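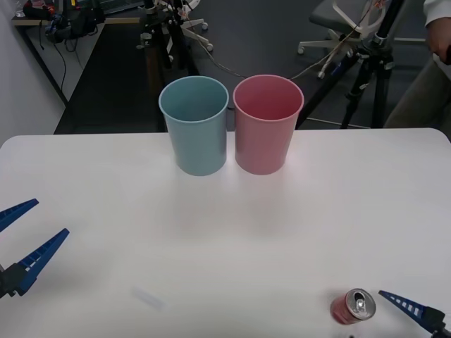
Will the Gretari table cell take over the work of our clearing staff?
It takes the cups and cans. Your people keep the tables that need judgement, and they decide when the arms run.

Gretari is a pair of arms with soft-closing fingers, made for canteens and break rooms. A new operator needs 2 hours of training.

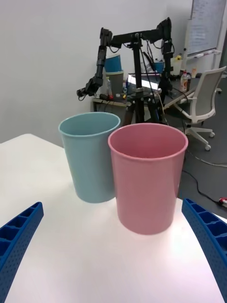 Farah Kusuma, our trainer, stays with the team during the first shift. The price includes her visit and 80 spare finger pads.

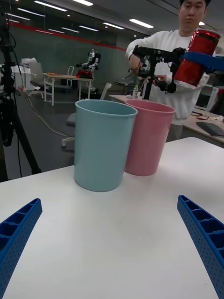

Plukomthorpe, 29 March 2021

Orders from Ruddock and Gekholm are open now. Please write to Lachlan Baxter.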